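# Recording two-hand examples with hand-held grippers

Last changed: 6/12/23

This page is for people who will record examples for the Brolix set. It explains how we prepare the table, how we do one recording, and how we decide which recordings are kept. How to install the Brakero software is explained on its own page, so please finish that first and come back when both grippers show a green mark in the list.

You need 2 hand-held grippers, a white table with free space on all sides, and a computer with Brakero running. The object of this task is a clear plastic container. It is a difficult object for the model, and for this reason we want many good examples of it.

## Before you start

1. Clean the lenses with a dry cloth. A finger mark on the lens is hard to notice on the small preview, and it stays in every recording of the day.
2. Close and open each gripper five times. The tips should meet evenly. If one tip stands lower than the other, push it back on its finger until it sits firmly.
3. Look where the cables go. They should hang freely and not pass between the fingers.
4. Put both grippers on the table, wait until the clocks agree in Brakero, and press "New session".
5. Write the task name exactly as it is in the task list, with small letters only. Last March we had the same task under three spellings, and it took me a whole afternoon to join them.

Do the mapping walk next. Take one gripper and move it slowly over the table in a wide loop, looking at the table and also at the room. The position of the gripper is calculated from what the camera sees, and a plain white table gives it very little to follow. Plants, shelves, monitors and window edges are a great help, so please do not tidy the room too much.

## Recording one example

Start with both grippers open and held above the table. Count to two in your head before you move. Come to the container from the sides with a calm speed, and keep your wrists in a position that a robot arm could also reach. It is easy to forget this, because our wrists are much more free than the ones of the robot.

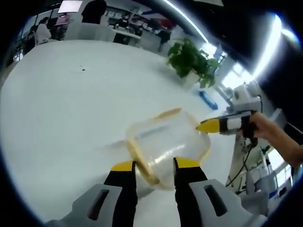
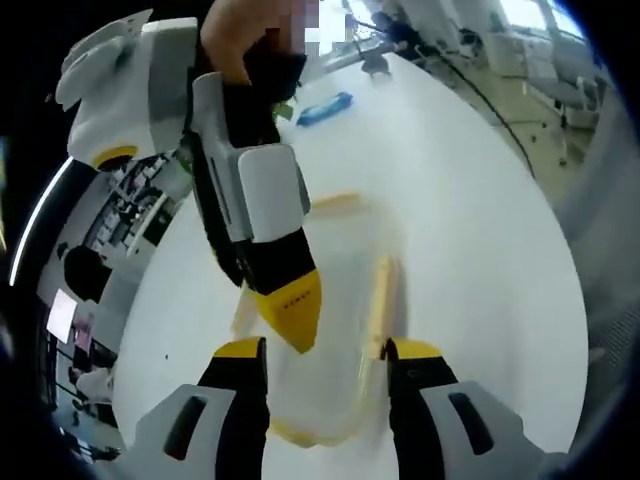 Yellow tips, white table: views from the gripper cameras.

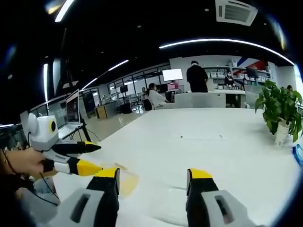 When you close the fingers, close them fully on the edge and wait a short moment before you lift. A very quick grip looks fine to a person, but in the data the closing and the lifting fall together and the model cannot learn which one comes first. If the container slips, you may try again one time in the same recording. Such corrections are useful to us. If it slips a second time, press "Discard" and begin again.

Put the container down inside the work area, open both grippers, move them back, and count to two again. Only then press "Stop".

Between the recordings, change the place and the angle of the container. I usually turn it a little each time and move it toward another corner of the table. Do not always start from the easy position in front of you. Other people may walk in the background, this does no harm.

## Checking what you recorded

After each session open the Ovel viewer and play the recordings at double speed. Remove a recording when:

- the line of the gripper path jumps or has a hole in it
- the container leaves both views at the moment of gripping
- the opening value of the fingers does not change although you closed them
- your free hand touched the container

The jump in the path is the most common fault. In most cases it comes from moving too near to the table, when the lens sees only white. Try to raise the gripper a bit earlier, or make the mapping walk again from the beginning.

A session has 100 recordings. Please do not try to finish it in one go. My own recordings become careless when I am tired, and the viewer shows it clearly: the paths get shorter and all of them look the same. Take a break and give the grippers to another person for a while. Different hands are good for the set too.

## Sending the data

Press "Close session" and wait for the check to finish before you unplug anything. Then copy the whole folder to the shared drive, also the mapping file, as the paths cannot be calculated again without it. Add one line to the log with the task name and anything unusual, for example changed lights or a new pair of tips.

The Brolix set has 3,707 kept recordings at the time of writing. The old ones without a mapping file are in a separate folder, and please leave them there until I have looked at them.

Ait Ali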